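Chapter 6
Paying for the Stadium

Every team owner believes in the free market until the roof leaks. At that point the stadium becomes a civic treasure, and civic treasures are paid for by civics.

This chapter looks at how the bill gets split. We begin with the Jevik Dome, a mid-sized football stadium with 217 luxury boxes and a parking lot that floods in November. When the lease ran low, the team let it be known that the city of Aluvlow had been asking after its health. Aluvlow had no stadium, but it had a field and a brochure — in this business, enough to start a conversation.

The city's consultants promised over 1000 permanent jobs. Read the footnote and "permanent" covers anyone who sells pretzels on ten Sundays a year. As you work through the case, keep three questions in mind:

Who carries the debt if the team leaves?
Who keeps the naming rights money?
What would fans have spent their cash on otherwise?

The last one is known as the substitution effect. A family that drops $200 at the game has $200 less for dinner and bowling across town. 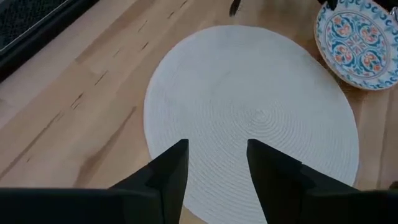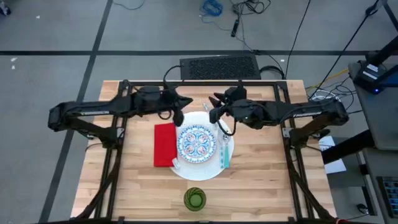
Figure 6.1. A round white placemat or charger plate on a light wood tabletop, in two views.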